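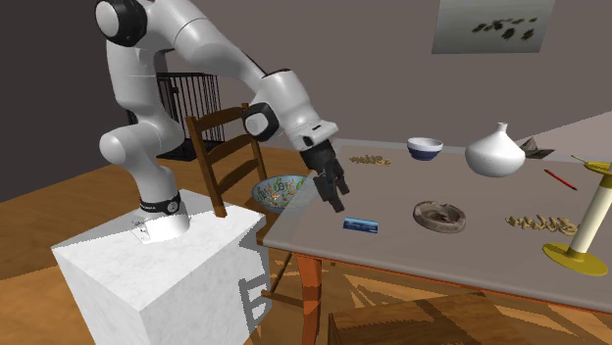
What is a catch-all dish, and where did it come from?

It's a small open dish kept near the front door for keys, coins and whatever else comes out of your pockets. The French call theirs a vide-poche, or "pocket emptier", and I reckon that's the better name by a mile.

My own interest began with Kathleen Mac an tSaoi, a potter who lent me her notes on more than 400 household dishes. Most were plain stoneware -- she had a soft spot for chipped ones -- and plenty had started life as saucers or ashtrays before someone dropped their keys in and that was that.
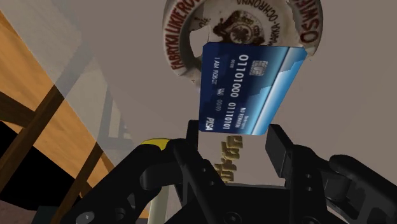
Shape matters more than you'd think with these things. A shallow round dish is the classic, and it's lovely for coins, but flat things never quite settle in a curve. A blue payment card lying across a round ceramic one shows the trouble nicely, and it's why some makers (Lalline is my favourite!) now do a long tray as well, 22 centimetres from end to end.

Glaze is the other big argument. Matte colours hide scratches but hang on to grey marks from keys, while a glossy glaze wipes clean with a damp cloth. Kathleen fires hers in May, when the shed is still cool enough to work in.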